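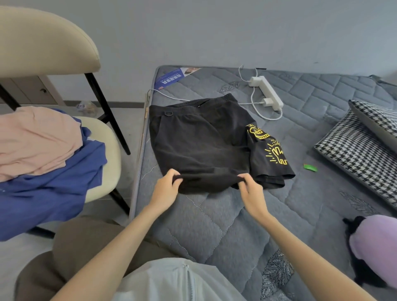

Do shorts need folding, or can they just go in the drawer as they are?
Fold them. A folded pair takes up less of the drawer, and you can find it without pulling the rest out.

Folding on the bed: speaker notes
Talk for the Arano tenants' evening, August. Speaker: Anel Mkhize. 22 minutes plus questions.

Opening
Say who I am. Seven years in the laundry at Oosthuizen, then my own flat with no table to fold on. Ask for a show of hands: who folds on a table, who folds on the bed, who leaves it all on a chair. Don't comment on the chair people.

Point out where the door is for anyone who needs to leave early. Pass the bag of practice clothes along the rows now so it has reached the back by the time we start.

Part one: the surface
A bed is a good height for some people and too low for others. If your back complains, kneel beside it or sit on the edge.

Firm is better than soft. A bare mattress gives you a flatter surface than a duvet does. If the bed is made, pull the duvet tight first or push it down to the end.

Quilted covers: the stitching makes small ridges, and thin cloth follows them. Cotton shorts and jeans don't mind. For a thin shirt, put a towel underneath.

Clear a space as wide as your two elbows. You don't have to clear the whole bed. Chargers, leaflets, sweet wrappers and pillows can stay if they are outside that space. Move cables that run under the clothes, as you'll catch one when you lift. Extension leads should come off the bed altogether and go on the floor or a shelf, especially if something is charging.

Part two: shorts
Hold up the grey pair. Do this slowly, twice.

1. Lay them flat, waistband away from you, hems towards you.
2. Empty the pockets. Keys, tissues, coins.
3. Run a hand down each leg to flatten it.
4. Take one leg by the hem and the waist and bring it across on top of the other.
5. Tuck in the point that sticks out at the crotch so you have a rectangle.
6. Hem up to waistband. Once is enough for short shorts, twice for long ones.

Elastic waists pull in and spoil the rectangle. Stretch the waistband out gently with both hands before step four and let it go. It will still gather a bit. Leave it.

Loops and rings on the waist: keep them to the inside of the fold so they don't catch on the next thing in the drawer.

Printed legs: the print can go inside or outside. I put it outside when the person owns several dark pairs, so they know which is which. Old prints that have started to crack are better inside, with no crease running through them.

Let everyone try. Allow five minutes. Walk round. Pravesh Mofokeng will take the left side of the room.

Part three: worn but not dirty
Someone always asks. Shorts worn for one evening don't need washing, but I don't put them back with the clean ones either. They get a hook or the end of a shelf. Fold them once, loosely.

Faded black is still wearable. Wash inside out, cool, and keep it out of strong sun on the line.

Part four: putting away
Stand them on edge in the drawer, fold upwards. If they fall over, the drawer is too empty, so use a shoebox to close the gap. Show the Custen box, then the plain shoebox. Say that the shoebox works just as well.

If we are running late, skip the boxes and go straight to questions.

Close
Collect the practice clothes. Remind people that the sheet with the six steps is by the door. Next talk is fitted sheets, same room, seven in the evening.

Comments

Maham Tarar
I was at the back and couldn't see step five. Is the point folded in before or after the legs go together?

Anel Mkhize
After. Legs together first, then tuck it in.

Hendrik Zwane
I have always rolled mine. They fit in the drawer fine and it's quicker.

Nomvula Nel
Rolling is all right for gym shorts. My linen ones came out with lines all over them. Could you do trousers some time?

Anel Mkhize
Trousers will be after the sheets talk. I'll put the notes up on this page too.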